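Rernell Stair Dolly, three months in

I've moved four times in six years and helped with a lot of other people's moves on top of that, so I have opinions about hand trucks. The Rernell is the first one I've been sorry to lend out.

I bought it in August, when my friend Mandla Le Roux was leaving a third-floor walk-up and had a washer, a piano bench and 29 boxes of records to get down to the street. My old two-wheeler would have killed us both. The Rernell has the three-wheel cluster on each side, so it rolls from step to step, and wow, does that change things! We had the washer on the sidewalk before the coffee got cold.

It weighs 28 pounds, which is fine for one person to get in and out of a trunk. The toe plate folds up flat and stays folded (my old Sikach flopped open every time I carried it). The handle has three heights. I'm short, so I keep it on the lowest one going down and raise it a notch for going up – take the time to try both before you load anything heavy.

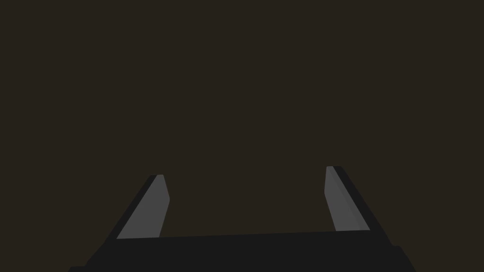
The strap is the part I'd change. It's long enough for a dresser but the buckle slips a little on anything with rounded corners, and I've gone back to using my own ratchet strap for fridges. Wian Modise, who helped us with the last load, wrapped a moving blanket around the frame first and that held much better. I do it every time now.

Tires are solid rubber. They're loud on old wooden stairs, so if you're moving at 6 a.m. the neighbors will know. No marks on Mandla's landing, though, and his landlord went over it pretty closely.

One more thing: tight landings. The cluster wheels make it wider than a regular dolly, and at the second-floor turn we had to tip it back and swing it around by hand. With a washer on board you want two people for that. On straight stairs I've done boxes alone with no trouble at all.

Since then it's done two apartments and my sister's garage, and it still rolls like new. I love this thing. The wheel bolts did need tightening after the second move, so keep a wrench in the truck.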